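Foro de robótica de laboratorio > Aprendizaje por imitación > Resultados y métodos

Tema: Reetiquetar demostraciones con instrucción a posteriori: mejora pequeña, pero repetible

Sihan Tang
Buenas tardes a todos. El español es mi tercera lengua, así que pido paciencia con las frases.

Hace un tiempo pregunté en este foro si valía la pena reetiquetar las demostraciones de teleoperación después de grabarlas, en lugar de usar la instrucción que el operador recibió antes. Varias personas me contestaron que lo probara y que volviera con números. He tardado bastante, pero vuelvo con números.

El montaje es modesto. Un brazo, una pinza paralela con marcador, una mesa con paredes acrílicas, un cuenco y objetos pequeños que cambiamos entre sesiones. La tarea es siempre de la misma familia: coger un objeto y dejarlo en el cuenco, o sacarlo de él. Lo difícil es cuando dos objetos están muy cerca uno de otro, porque la política tiende a dudar entre los dos y baja en el punto medio. 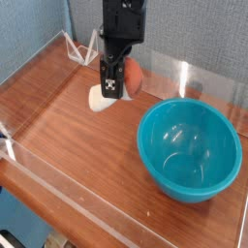

Grabamos 575 demostraciones con teleoperación. Cada una tenía la instrucción original, que se leía en voz alta al operador. Después, una segunda persona miraba la grabación sin conocer esa instrucción y escribía lo que había visto hacer. En muchos casos las dos frases coincidían. Donde no coincidían, casi siempre el operador había tocado primero el objeto vecino y había corregido.

Entrenamos dos políticas con la misma arquitectura y las mismas semillas, una con las instrucciones originales y otra con las reetiquetadas. Evaluamos cada una con 280 intentos. La política reetiquetada fue mejor en las configuraciones con objetos en contacto e igual en las demás. La diferencia no es grande, pero aparece con todas las semillas que hemos probado. El código de entrenamiento es el de Fonon, con cambios pequeños en el cargador de datos.

Me interesa sobre todo saber si alguien ve un error de método.

mandril_flojo
Gracias por volver con los datos, no es lo habitual. Una duda: ¿la persona que reetiquetaba era siempre la misma? Si es así, puede que no midas el efecto de describir a posteriori. Puede que midas solamente el efecto de tener un vocabulario más uniforme. Una sola persona dice siempre "deja" y nunca "coloca, mete, pon, suelta".

Sihan Tang
Era casi siempre la misma, mi compañero Shiyu Bai. La observación es justa. Las instrucciones originales salían de una plantilla con sinónimos, por tanto eran más variadas que las suyas. No lo habíamos considerado como una ventaja, lo habíamos considerado como un defecto de nuestras etiquetas nuevas.

para_diez
Yo no estoy nada convencido. En el grupo anterior donde trabajé hicimos algo parecido con cajones y la mejora desapareció al quitar las demostraciones con correcciones. O sea, que se puede obtener lo mismo filtrando, y filtrar es gratis. Reetiquetar 575 episodios a mano no es gratis. ¿Cuánto tiempo se gastó en eso?

Sihan Tang
Shiyu trabajaba en bloques de 22 episodios, después descansaba. No apuntamos el tiempo total con cuidado y prefiero no dar una cifra inventada. Fue pesado, esto sí lo puedo decir.

Sobre filtrar: lo hemos probado, aunque solamente con una semilla. La política filtrada se comporta bien cuando el primer descenso es bueno. Cuando el primer descenso es malo, no sabe recuperarse, porque en los datos ya no queda casi ningún ejemplo de corrección. Con las etiquetas nuevas conservamos las correcciones y la frase es coherente con el movimiento. Reconozco que con una semilla no se demuestra nada.
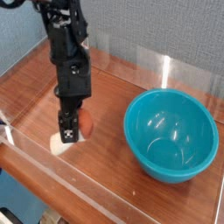
Otro detalle que puede ser importante. Para el caso de objetos vecinos definimos el éxito de manera estricta: el objeto pedido debe terminar en su sitio y el otro no puede salir de la zona donde estaba. Si se acepta cualquier desplazamiento del vecino, las dos políticas quedan más cerca.

para_diez
Pues eso cambia bastante la lectura del primer mensaje. Si la ventaja depende del criterio, yo pondría los dos criterios en la misma tabla y no dejaría el flexible para una respuesta en el foro.

Sihan Tang
De acuerdo. Estarán los dos.

lija_del_180
No sería tan duro. El criterio estricto es el que a mí me importa en la práctica. Con tela o cosas blandas al lado, un vecino arrastrado suele acabar enganchado en el dedo y ya te estropea el intento siguiente. Lo que sí me preocupa es quién decide si el vecino "ha salido de la zona". ¿Lo hace una persona que sabe qué política se está ejecutando?

Sihan Tang
No lo sabe. El orden de las políticas es aleatorio y quien puntúa ve solamente el número del intento. Pero la zona se juzga a ojo, sobre la imagen de la cámara fija, y en los objetos blandos hay casos dudosos. Si una tela se dobla y no se desplaza, ¿ha salido? Nosotros decidimos que no. Comprendo que otro grupo decida lo contrario.

mandril_flojo
Insisto un poco con lo del vocabulario, que creo que es lo más fácil de descartar. Coge las instrucciones originales, pásalas todas a las palabras de Shiyu sin mirar los vídeos y entrena una tercera política. Si iguala a la reetiquetada, tu resultado es sobre sinónimos.

Shiyu Bai
Hola, me han dicho que se habla de mis verbos. Yo uso "poner" para todo, es cierto. Apoyo la tercera política. También quiero añadir que en algunos episodios no supe qué escribir: la pinza bajaba entre los dos objetos y era imposible decir cuál era el objetivo hasta el final. En esos escribí la frase según el resultado. Quizás habría que entrenar también sin ellos, aparte.

para_diez
Eso último me parece más interesante que todo lo demás. Si marcaste cuáles son, tienes ya un subconjunto de episodios ambiguos anotado por un humano. Publicadlo aunque el resultado principal se caiga.

Shiyu Bai
Los marqué, pero con un signo de interrogación en la hoja y sin más explicación. Puedo revisarlos de nuevo.

lija_del_180
¿Y con más datos? Mi sospecha es que con 750 episodios o más la política aprende a ignorar el ruido de las etiquetas y las dos curvas se juntan.

Sihan Tang
Es posible. Con subconjuntos más pequeños vemos que la diferencia es mayor, y eso va en la dirección de lo que dices. Llegar a 750 depende de que nos dejen el brazo en marzo, y todavía no tengo respuesta.

Resumo el plan para no olvidarlo. Primero, la tercera política con el vocabulario unificado. Segundo, repetir el filtrado con todas las semillas. Los episodios dudosos los revisa Shiyu y otra persona por separado, y miramos si coinciden. La tabla llevará los dos criterios de éxito.

para_diez
Con eso me quedo tranquilo. Sigo apostando a que gana el filtrado.

mandril_flojo
Yo apuesto por los sinónimos. Avisa cuando tengas la tercera política, aunque sea con una sola semilla.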